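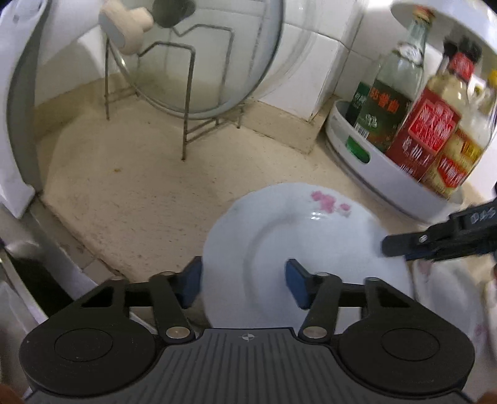 L'adoucisseur Vadeo installé au sous-sol ne consomme plus de sel et l'eau est redevenue dure dans toute la maison, voilà le problème en deux mots, et je m'excuse d'avance pour la longueur du reste, j'aime mieux en dire trop que pas assez. Nous avons mis du temps à comprendre. Le pommeau de douche piquait de côté, la bouilloire faisait des plaques, mais la vaisselle ne nous alertait pas : sur une assiette blanche avec ses fleurs roses peintes au bord, l'émail renvoie tellement la lumière qu'un léger voile de calcaire peut passer inaperçu pendant des semaines. C'est le verre à dents qui nous a mis la puce à l'oreille !

Shafiq Kanagaratnam, juillet
Temps de lecture : 3 minutes

Demande n° 631
Objet : adoucisseur Vadeo, niveau de sel immobile, eau dure au robinet
État : résolu, laissé ouvert pour la pièce de rechange

Ce que j'avais déjà vérifié avant d'écrire

L'appareil est sous tension, l'heure affichée est juste. Le by-pass est bien en position service (je l'ai manœuvré deux fois dans les deux sens, on ne sait jamais). Le compteur descend quand on tire de l'eau, donc l'eau passe bien par la tête. La régénération est réglée pour se déclencher tous les 1000 litres, et l'écran prétend que la dernière a eu lieu mercredi dans la nuit. Le bac paraît plein aux trois quarts, exactement comme au printemps, et c'est bien ce qui me chiffonne. La bandelette de dureté, elle, donne la même couleur au robinet de la cuisine et au robinet du jardin, qui est branché avant l'adoucisseur.

Première réponse de l'assistance

Bonjour Monsieur, et merci pour tous ces détails, ils nous font gagner un bon moment. Un niveau de sel qui ne bouge pas alors que les cycles sont bien comptés, c'est le plus souvent une croûte dans le bac, un injecteur bouché, ou une prise d'air sur le tuyau de saumure. Pourriez-vous enfoncer doucement un manche à balai dans le sel, sans appuyer contre la paroi ni contre le puits à saumure, et nous dire si vous rencontrez un vide ?

Mon essai de 18 h 40

Vous aviez raison pour la croûte ! Le manche a buté sur quelque chose de très dur, puis il est passé d'un coup, et en dessous il y avait un creux où j'aurais pu glisser le bras. J'ai cassé les morceaux petit à petit, retiré les plus gros avec une pelle en plastique, et j'ai lancé une régénération manuelle en restant assis sur l'escalier avec un livre. Malheureusement, pendant la phase d'aspiration, le niveau d'eau du bac n'a pas baissé d'un millimètre. J'avais tracé un repère au crayon gras, et l'eau est restée dessus jusqu'à la fin. 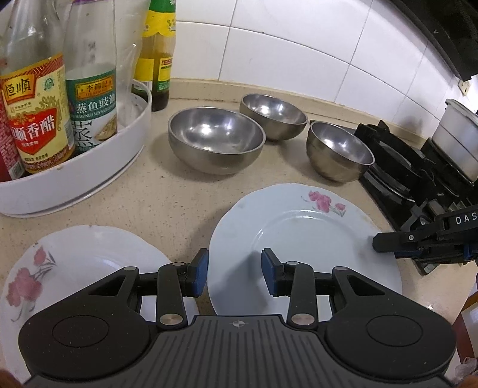
Faut-il vider tout le bac avant de démonter l'injecteur ?

Le bac peut rester tel quel. Fermez l'arrivée avec le by-pass, lancez une régénération pour faire tomber la pression dans la tête, débranchez la prise, puis dévissez le capuchon de l'injecteur. La petite grille et le joint viennent avec, posez-les dans l'ordre sur un chiffon.

Deuxième essai, le lendemain matin

La grille était couverte d'une pâte brune, du sable très fin je pense, et le trou de l'injecteur était complètement fermé. Je l'ai rincé à l'eau tiède et débouché avec un cure-dent en bois, comme indiqué dans votre notice, surtout pas d'aiguille. Le joint torique, en revanche, est aplati d'un côté. Je l'ai remis faute de mieux avec un peu de graisse silicone alimentaire. Remise en eau lente, aucune goutte au capuchon. Nouvelle régénération manuelle, et cette fois l'eau est descendue sous mon repère, franchement, j'en ai appelé ma femme depuis la cave.

Le soir, après avoir laissé couler les robinets, bandelette dans le vert à la cuisine et inchangée au jardin.

Réponse de l'assistance

Très bonne nouvelle. Remettez 9 kg de sel en pastilles, pas davantage, tant que le bac sèche mal : c'est le sel Brendo en grains fins qui forme le plus facilement ce genre de croûte dans une cave humide. Pour le joint, le dépôt Cordeiro de Conden en a en stock, demandez le sachet « tête, côté saumure ».

Suite

Passé chez Cordeiro, le sachet est commandé et arrive la semaine prochaine. Je vous demanderai seulement si le préfiltre en amont doit être changé en même temps, car le sable est bien venu de quelque part, et le nôtre date de l'installation. Merci encore pour votre patience avec mes romans.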